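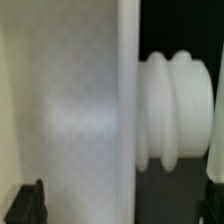
Schritt 2: Greifbeispiele mit der Handgelenkkamera aufnehmen

Voraussetzung ist, dass der Greifer in Berel kalibriert ist (Schritt 1).

Gerippte weiße Teile liegen beim Aufnehmen quer zwischen den Fingern. Beide Rippen und die Endkappe müssen im Kamerabild erkennbar bleiben. Ein dunkler Untergrund hilft, weil sich weiße Finger und weißes Teil sonst kaum trennen lassen.

1. In Gestex ein neues Projekt anlegen und als Quelle »Handgelenk« wählen.
2. Belichtung fest einstellen. Die Automatik regelt bei hellen Fingern zu stark nach.
3. Teil anfahren, Greifer langsam schließen, 2 Sekunden halten, wieder öffnen.
4. Teil nach jedem Durchgang etwas drehen oder verschieben.
5. Nach 30 Durchgängen speichern und die Serie kurz durchsehen. Fehlgriffe nicht löschen – sie bekommen das Etikett »daneben«.

Unser Datensatz aus Prendau umfasst 882 Durchgänge. Für einen ersten Trainingslauf mit Siu reicht deutlich weniger, solange die Lagen der Teile gut gemischt sind.

Weiter mit Schritt 3: Serien exportieren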